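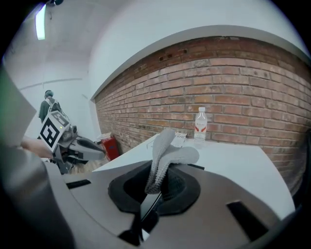
White knit, ribbed, folded over in the collar.

16 Apr 2010

Notebook for the Clendine evenings, continued from the green book, which is full.

Third session of the conversation workshop. Subject: how to start talking to a woman you don't know without reciting something. Manolis Karras ran the first half, I ran the second, and Wahyudi Hartono sat at the back with the stopwatch looking like a man invigilating his own divorce.

Opening drill first. Each pair gets 2 minutes, one person plays the stranger at a bus stop, the other has to say something true about the bus stop. Results mixed. Pullier group went straight to compliments despite being asked not to. One of them told Manolis he had kind eyes. Manolis does have kind eyes but it did nothing for the timing.

Longest run without a question mark at the wrong end: the quiet lad in the cardigan. He said the timetable looked as if it had been written by someone who hated buses, then shut up and waited. Waiting is the bit none of us can teach. Try making it a drill of its own in May.

Things to change in the handout:
Page 3 still has the "mirror her body language" paragraph from the old Ullov course. Take it out. Two people copied each other's crossed legs for the whole tea break and neither would go first.
"Be yourself" appears four times. Once is plenty and I'm not sure about the once.
Add something on leaving. They can all start a chat now, after a fashion, but they end it like people backing out of a burglary. Chin's line was "well, I've got your number if I need it", and he hadn't.

Texting homework. Last time we asked everyone to bring one message they were pleased with and one they regretted. Regrets were much better attended. The winner came in at 786 words, sent after one coffee, with a paragraph on his parents' marriage. She replied "wow ok". He wanted to know whether the "ok" was hopeful. We took a vote and then I wished we hadn't.

Suggested limit for a first message: 300 characters. W. thinks this is too generous. M. thinks limits make people anxious and they start counting instead of thinking. I've put 300 down for now and we can argue again when the next lot of homework is in.

Second half, on being turned down. Went better than expected. I told the story of the ceilidh, short version. Asked them to practise hearing "no thanks" and answering "fair enough, have a nice evening" in a normal voice. Normal voice took nine goes. Somebody asked if you could say "fair enough" sarcastically and I said you could, and then you'd be one of those men.

One complaint, in writing: not enough techniques. He'd paid for techniques. I'd like to answer this properly. The Ullov lot sold him a numbered system and he still has the wallet card. My view is that asking a second question about the thing she just told you is a technique, only nobody has put it on a card. M. says put it on a card, then.

To do:
Ring Clendine about the room, the radiator is either off or tropical.
New stopwatch, or take Wahyudi's off him.
Rewrite the leaving section. Ask Chin if we can use his line.
Cards??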